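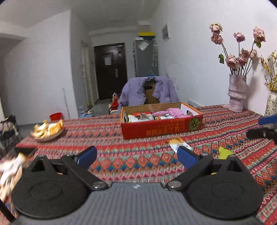

A reader on the Westevero help page reckoned that setting up card alerts was a waste of an evening, as the bank would ring anyway if anything looked odd. I've heard that a lot, and I used to think the same! But the bank only rings about payments its own system thinks are strange. A small top-up at a shop you use every week won't raise an eyebrow, and those little ones are often how a thief finds out whether a card number works.

So this part of the guide is all about switching alerts on in the Westevero app, setting your limits and (the bit people skip) testing them. I did mine with a cup of tea next to me and it was finished before the tea was.

4. Setting up card alerts

4.1 Before you start

You'll want your card, your phone and the mobile number the bank holds for you. If you've changed number in the last year or so, check that first, under Profile. Mine still had an old one in it, and I only spotted it when the code never came.

Note: if you have a joint account, each card has its own alerts. Setting them on yours does nothing for the other one.

4.2 Turning alerts on

1. Open the app and sign in. Don't use a link from a text or an email to get there, even if it looks right.

2. Tap Cards, then pick the card you want. If you've got more than one, look at the last four digits - mine are both the same colour and I've picked the wrong one twice.

3. Tap Alerts, then Add new.

4. Choose how you want to hear. Push messages are quickest. Text is handy as a back-up if your phone is often off wi-fi, and you can have both.

5. Type in the code that's sent to you and tap Confirm.

Caution: that code is for you to type into the app and for nothing else. If somebody phones and asks you to read it out, hang up, whoever they say they are. Then ring the number on the back of your card.

4.3 Picking your limits

There are three boxes on this page and they all start out blank.

6. Single payment. You'll get an alert for anything over this amount. I put in £80, which covers my weekly shop without pinging me at the till. Have a look at a month of your own spending and go a bit above what's normal.

7. Daily total. This adds up everything on the card since midnight. Mine is set higher than I'd ever spend on an ordinary day, so if it goes off I know to look.

8. Card not present. Leave this one at zero! It covers online and phone payments, where your PIN isn't asked for, and at zero you hear about every single one. It sounds like a nuisance, but I get perhaps a couple a week.

9. Tap Save. Wait for the green tick before you leave the page, or you'll be typing it all in again.

Note: hotels and petrol pumps often hold a larger sum than you end up paying. You may see an alert for the hold and then a different figure on your statement. Give it a few days before you worry.

4.4 Testing it

10. Buy something small online. The alert should turn up within a minute or so.

11. Check that the shop name makes sense. Some shops trade under one name and take payment under another. I had one from Jusance that puzzled me all through Thursday, and it was the firm that handles payments for my garden centre.

12. If nothing arrives, go to your phone's own settings and make sure the app is allowed to send messages. Battery saver can hold them back too.

4.5 If you get an alert you don't recognise

13. Freeze the card first: Cards, your card, Freeze. You can undo it in two taps, so there's no harm in being hasty.

14. Ask anyone else who might have used the card, and look for subscriptions that have quietly renewed.

15. Still no idea? Tap Report a payment and fill in the form. Keep the reference it gives you (mine ended in 859, and I was asked for it both times I rang).

Caution: don't reply to the alert itself, and don't ring any number printed in it. Real alerts from the app have no phone number in them at all.

Freezing stops new payments, but Direct Debits come out of the account and carry on as usual. Those are dealt with in section 5.

Related guides
Changing the mobile number on your account
Direct Debits: checking, stopping and claiming back
Using a Gallov card reader at home
Spotting fake bank texts
What to do when your card is lost or stolen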